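Trurden takes chair of regional fisheries council

TRURDEN – Trurden has taken over the rotating chair of the Gellora Council, the intergovernmental body that sets fishing and shipping rules for the four coastal states of the Gellora Basin. It will hold the position for 12 months.

The handover took place at the council's headquarters in Bawa, where delegates also agreed to put off a vote on new catch limits until February. The outgoing chair, Sunomum, had wanted the limits settled before its term ended.

In a written statement, Trurden's foreign ministry said its first task would be to bring the members back to the table on catch limits. It also listed port inspections and search and rescue as matters it wants finished during its term.

Last updated: 12 December 2019

The chair does not carry an extra vote, but it sets the agenda and decides which working groups meet and how often. Smaller members have used the position in the past to move their own concerns up the list. Trurden last held it before the present treaty came into force and has sent a larger delegation to Bawa this time.

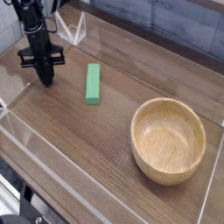 2 min read

Catch limits have divided the council for most of the year. Sunomum and Bawa support a cap of 165 licensed vessels in the shared zone, down from the present number. Trurden has argued that a cap on vessels alone favours members with bigger boats, and wants tonnage counted as well. The fourth member, Gellora, has not stated a position in open session.

A compromise text circulated before the meeting would have set the cap at 165 and exempted boats working within a day's sail of their home harbour. Delegates discussed it behind closed doors for two sessions. A short communiqué issued afterwards said only that "further technical work is required" and that the text remains open.

Fishing associations in Trurden welcomed the delay. Their joint submission to the council says the industry supports 3000 jobs in the country's northern ports, many of them in processing, and asks for a transition period before any cap applies. A similar group in Sunomum said the wait would leave its members unable to plan for next season.

The council did reach agreement on inspections. From the start of the next licensing year, officers from any member state will be able to board vessels in the shared zone without giving notice to the flag state first – a change Bawa has asked for since the treaty was signed. Reports must be filed with the secretariat within four days.

Members also approved a budget that pays for 125 secretariat staff, the same number as this year. A proposal to open a second office in Trurden was withdrawn before it reached a vote.

The February session will be held in Bawa. Sunomum will stay on as deputy chair until then, and the working group on tonnage is due to circulate its paper to members before the session opens.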